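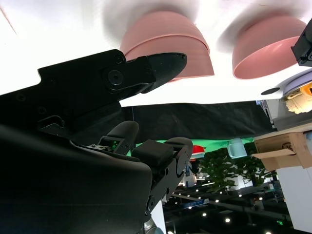

Unit 3. Portion control and serving vessels in group catering

Notes to accompany the second lecture. Read with the tables in the Plusska workbook, section 3. Bring a calculator to the tutorial.

3.1 Terms

Portion: the amount of one food, ready to eat, given to one person at one serving. It is stated by weight for solids and by volume for liquids.

Yield: the weight of food left after trimming and cooking, divided by the weight bought, and written as a percentage.

Plate waste: food served and not eaten. It does not include food left in the serving pan, which is recorded separately as production surplus.

Students often mix up the last two. A kitchen with high surplus and low plate waste has a forecasting problem. A kitchen with low surplus and high plate waste has a portion problem, a recipe problem, or both, and the records alone will not say which.

3.2 Capacity and fill level

Two capacities are given for any bowl. Brimful capacity is the volume held when the liquid is level with the rim. Working capacity is the volume that can be carried without spilling, and for these notes is taken as 67 per cent of brimful.

To find brimful capacity, weigh the bowl dry, fill it to the rim with water on the scale, and subtract. One gram of water is taken as one millilitre. Repeat for three bowls from the same batch and use the mean.

Worked case. A soup bowl takes 318 g of water at the brim. Working capacity is 318 x 0.67 = 213 ml. If the menu states a portion of 250 ml, the bowl is too small, and staff will either overfill it or serve short. In practice they serve short.

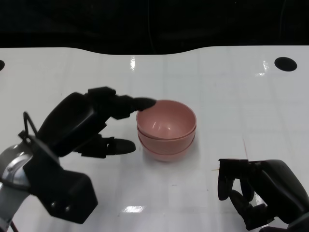 Two bowls nested. The rims show one above the other.

3.3 Nesting and storage

Stack height is found from the height of one bowl (h) and the nesting step (s), the distance between one rim and the next when the bowls are fully seated. For n bowls:

H = h + (n - 1)s

With h = 60 mm and s = 14 mm, a stack of 26 bowls stands 410 mm high. Check this against the clear height of the shelf, and leave enough room to lift the top bowl out.

The formula holds only when every bowl is seated square. A tilted bowl adds to the height, and the error carries up the stack. Bowls put away wet may also stick together, and trapped water slows drying. Air dry before nesting.

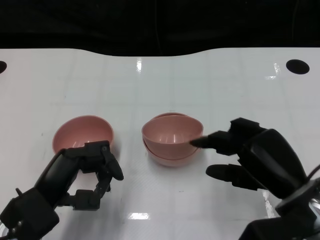 Nested and single bowls. The top bowl of the stack sits at a slight tilt.

3.4 Vessel size and amount taken

Where diners serve themselves, the vessel sets an upper limit on the amount taken at one visit. Whether it also changes the amount eaten over the whole meal is less clear. The Huanca canteen trial, run by Irena Jasińska and Ruth Agudelo, swapped large bowls for small ones at the porridge counter in February. Mean weight per visit fell. Return visits rose, and the total per diner was almost unchanged. Plate waste did fall, and the saving came mostly from diners who did not come back to the counter.

Points to note when reading the trial report:

The two bowl sizes were not used in the same week, so menu effects cannot be ruled out.
Waste was weighed per table and divided by the number of diners seated.
The ladle was not changed. A full ladle filled most of the small bowl.

The third point matters for anyone planning a similar study. Ladle and bowl should be treated as one system and changed together, or the ladle held fixed and its volume reported.

3.5 Recording waste

Use the Jirnent sheet. Enter the tare of each bin before service. Weigh at close, at 14:30 for lunch, and enter surplus and plate waste in separate columns. Liquids are drained and recorded by volume. Bones, peel and other inedible parts go in the third column and are left out of the plate waste total.

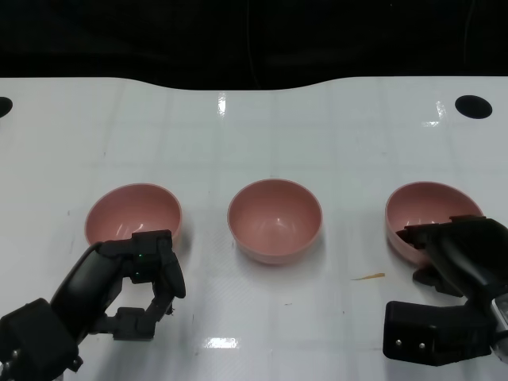

Mercedes Carhuamaca objects that the third column is rarely filled in honestly at busy sites, and that at Plirville the peel went into plate waste for a whole term before the totals were questioned. She would weigh a sample of bins by hand once a week and correct the rest from that.

Her method is acceptable for the coursework if the sampling day is stated and the correction factor is shown.

3.6 Tutorial problems

Find the brimful capacity needed for a 250 ml portion at the working fill given in 3.2.

Using the bowl in 3.3, find the largest stack that fits under a shelf with 380 mm clear height, leaving 50 mm for lifting.

Rewrite the Huanca design so that menu effects are controlled. Half a page is enough.

Written answers go to Teófilo Zapata before the next lecture.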